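The man from Vindico said the water in the Evard spring had cured his mother's hip. He said it standing in Ilídio Caldeira's kitchen with his shoes on, and he set a bottle on the counter as if it might go off.

"What did the doctor say about the hip?" Ilídio asked.

"She stopped seeing the doctor."

"I see."

The price was 300 for a case. A family could join for 883 and get a case every month until September, plus a certificate. Ilídio read the certificate twice. It had a gold seal and a signature he couldn't make out, and it promised nothing at all, in very large letters.

He had sold insurance in Pinheiro for most of his life. He knew how a sentence looked when a lawyer had been through it and taken out the bones.

"Your neighbor signed up," the man said. "Mrs. Julard."

"Mrs. Julard also bought a tree that was going to grow lemons and oranges."

"Did it?"

"It grew leaves."

The man laughed, a little late. He opened a folder and turned it around on the counter. A letter from a happy customer said she had slept through the night for the first time since 1267 Hill Road was sold. Ilídio knew Hill Road. He had walked every yard of it with a clipboard, and the numbers stopped well short of a thousand. 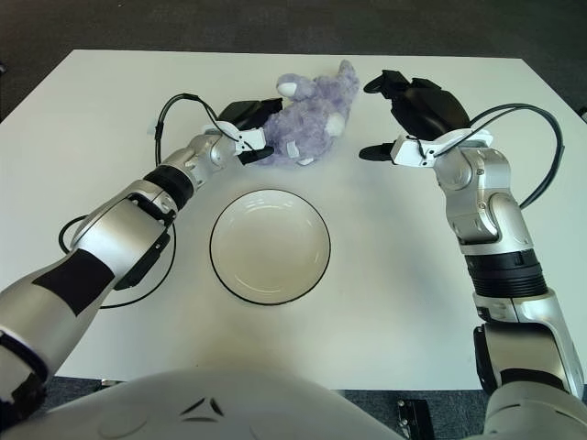
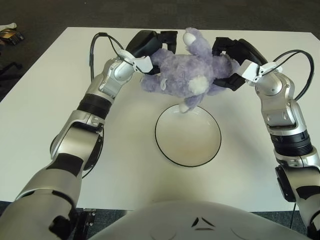

"Who wrote this?" he said.

"One of our members."

"And where does she live now?"

The man looked at the letter, then at the window. Outside, Mrs. Julard was dragging her hose across the grass toward the tree. She went slowly, favoring the left leg, the same as last week.

"You could keep the bottle," the man said. "No charge. See how you feel."

Ilídio waited until the car had gone. Then he unscrewed the cap and smelled it, and poured a little into a glass, and held it to the light. It was water. He drank it standing up. After a minute he bent his bad knee, once, and then again to be sure.

Contact | © Pinheiro Stories | Back to top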